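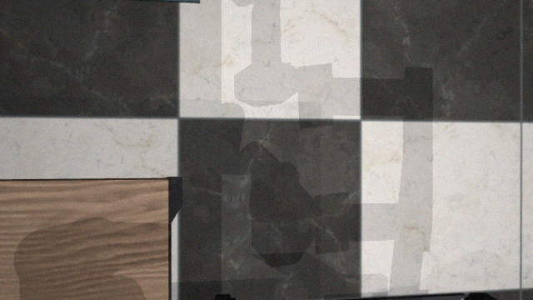
Martim Moreira asked at the last review whether the wrist camera results from simulation could be trusted at all when the floor, the lighting and the arm's own shadow were so much harsher than anything in the test cell. The question shaped most of the work in this period, and the answer is given below in two parts, one for the cameras and one for the grippers.

Progress report to Sondmont, August 2025
Work package: comparison of end-of-arm hardware for mixed picking

Position against plan

The simulated trials are complete. The physical trials at Cedport are under way and are behind plan. The controller comparison has not started and is proposed for the next period. Spending is within the agreed budget, apart from a small overrun on mounting plates, which had to be cut twice after the first set was drilled to the wrong pattern.

Cameras

Two cameras were compared in simulation, a wide lens fixed above the cell and a narrower one at the wrist. Both were run over plain grey flooring and then over black and white marble tiles in a checkerboard. The marble was chosen as a hard background: it has strong contrast at every joint, veins that can pass for object edges, and a pale surface on which the shadow of the arm shows clearly. On the dark tiles the same shadow is much closer to the colour of the stone, and a segmentation method that relies on brightness alone tends to lose its outline at the grout line.

Each camera was given 600 simulated picks per floor. On plain flooring there was no useful difference between them. On marble the overhead camera produced 124 false detections, most of them where a shadow edge crossed from a white tile to a dark one. The wrist camera produced fewer, but its errors were harder to recover from, as the arm was already close to the target when they occurred. A second pass with shadow casting switched off removed most of the false detections from both. We take this as confirmation that the shadows are the main cause and that the veining matters less than expected.

In reply to the question from the review: the simulated results are usable for ranking the cameras. They should not be used to predict a failure rate in the cell. The renderer gives shadows with cleaner edges than the diffuse lighting at Cedport, and no correction for this has been attempted.

Grippers

The Grultmont two-finger gripper and the Demirtaş suction unit were tested on the same set of parts. The Grultmont unit held all rigid parts but was slow to close on thin ones - roughly 5 mm of finger travel is lost before the pads meet evenly. The supplier has been told and has offered a revised pad. The Demirtaş unit was quicker on flat parts and poor on anything with a ribbed face. It also adds a hose along the forearm, and the hose limits wrist rotation more than the data sheet suggests.

The two units differ in length, so the wrist camera had to be moved between trials. Calibration was repeated after each change. Cristóvão Torres has written up the procedure and it is now kept with the cell manual.

No recommendation is made yet. The physical trials cover rigid parts only, and the bagged parts that Sondmont asked for have not been run with either gripper.

Problems and delays

The cell at Cedport was unavailable for part of the period while the guarding was altered. One force sensor failed and was replaced from stock. The replacement reads slightly high at rest; an offset is applied in software and is checked at the start of every run.

The log format was changed midway through the simulated trials. Earlier logs have been converted, but the timing field in them is less precise and has been left out of the cycle time comparison.

Next period

Bagged parts will be run with both grippers. The shadow tests will be repeated in the cell with a single hard lamp, so that simulated and real outlines can be compared directly. Controller work will begin once the arm is free - the same arm is needed for both tasks, and the gripper trials take priority.

Decision requested

Sondmont is asked to confirm whether the overhead camera should stay in the comparison. Keeping it means a fixed mast and a change to the guarding, neither of which is in the present budget.

This site uses cookies to remember your settings. Accept | Manage preferences
Contact | Copyright and terms | Back to top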